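News from the Kedeo bench

July 18, 2026

Those of you who come in by the back stairs will have heard our corner of the building long before you saw it, and several people have asked (very politely, thank you) what all the clattering is for. So, with apologies to anyone who got the short version at the summer lunch, we thought we would use our slot this time to say how the picking work is coming along.

The job itself sounds very small when you write it down. There is a bin, there are some bars lying in it any old how, and we would like the arm to reach in, take one and bring it out without fuss. A person does this while thinking about something else entirely. For the arm we need examples, and plenty of them, so we spend our days guiding it through the pick again and again, saving each attempt and then shuffling the bars before the next one. A good session gives us 14 attempts we are happy to keep. Our first target was 300, which we passed in the spring, and we are now well on the way to 600.
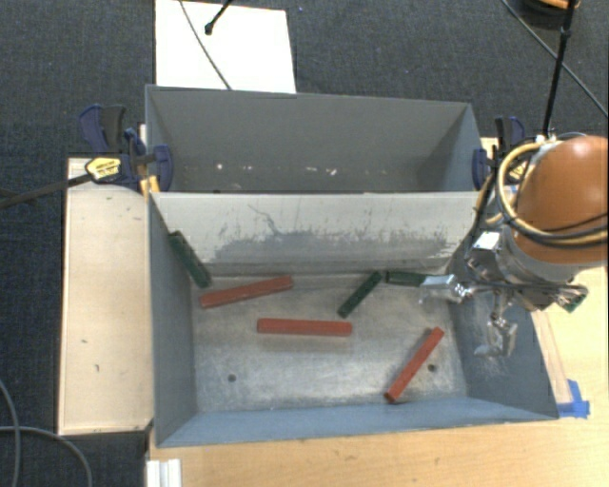 Red and green bars in the front half of the bin, with the gripper over the right-hand side.

The bars that lie out on the open floor of the bin are the friendly ones. It is the ones that settle against a wall or along the foot of the divider that use up the afternoon, as the fingers need somewhere to go and there is precious little room. In our early sessions we kept far too few of those. We would tip the bars out, see an awkward one, and (being human) go for the easy one beside it. Then we trained on what we had, and of course the arm was very good at easy bars and quite hopeless in the corners! Our colleagues on the Sarpong project spotted this when they looked through our first set, and we have been collecting corners ever since.

We also keep the misses now, marked as misses, along with the tries where the arm has to back off and come in again from another angle. Planirer, which is the little program we use for sorting and labelling, has had 3 new tags added for this, and it is much quicker to use than the old spreadsheet – though we do rather miss the colours.

One small request. If you are passing and the clamps are on, please don't lean on the table or straighten the bin, however crooked it may look to you. A nudge halfway through a session means going back to check everything we have saved that day.

The next stage is a second shape of bar, which Bornetti have promised us for October. Visitors are very welcome before then, and anyone who fancies a turn at guiding the arm need only ask. It takes a little while to get the feel of it, and there is usually tea.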